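We use cookies to keep you signed in and to remember which stories you've read. Accept / Manage settings

The Akbulut

I bought the mouse at quarter to two in the morning, which is when I buy everything I regret. It was called the Akbulut, it weighed next to nothing according to the listing, and it cost 155 pounds. I already had a mouse. I had a drawer of mice, if you want the truth, but none of them came from a two-person outfit in Gekcombe with a waiting list of 500 names.

I was number 485. I told people that. I told my sister, who said "out of what?" and went back to her crisps.

It arrived in January in a box so plain I thought it was a sample of something. There was a card inside, handwritten: "Please be patient with the left button. C. Kılıçarslan." I read that a few times standing in the hall with my coat on. Patient how? I plugged it in and the left button didn't click. I pressed it again, harder, and it clicked twice, once for each press, I suppose, like it had been thinking it over. 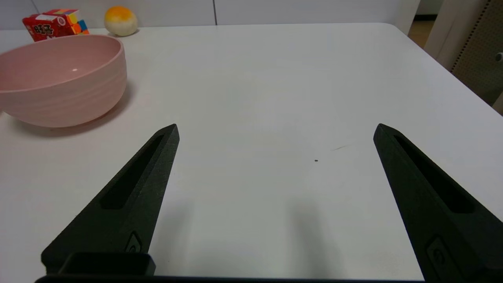

Page last changed: January, 9.40 pm

So I rang the number on the website, fully expecting a recording, and a woman picked up straight away and said "Carance, hello, is it the button?"

I said it was the button.

"It's late, isn't it," she said. "They're all a bit late, that batch. Avton sent us the wrong switches and we'd already promised everyone." Then she said she was Canan Kılıçarslan and she could post me a new one, or I could wait, as some people had found they got used to it.

"Used to a mouse that clicks when it feels like it?"

"Well, yes," she said. "One man says he's stopped sending emails he'd have to apologise for."

I laughed, but I asked for the replacement (155 pounds!) and she took my address and said it'd be up to 2 weeks, sorry, there was only her and her brother and he was doing the packing with his wrist strapped up.

Two weeks is a long time to use a bad mouse. I missed the end of an auction for a keyboard I'd been watching since autumn. I very nearly bought a lamp, and in that little gap before the click I looked at the lamp properly and it was horrible. I started a message to Owen, the first since he moved out, a really good one with paragraphs. I pressed send, and it sat there, and I had just enough time to pull the cable out of the back of the computer.

The new one came on a wet morning. Same plain box, no card. I put it on the shelf in the hall next to my keys and rang Gekcombe to say thank you.

"Is it clicking all right?" said Canan.

"Lovely," I said. "Very quick."

Comments

pipkin_r: Did she ever send the message to Owen though??

Marrowfat: I had a keyboard like this, it stuck on the letter e and I wrote to my bank without one for a month. Enjoyed this a lot.

dell_in_the_attic: The sister and her crisps. More of her please!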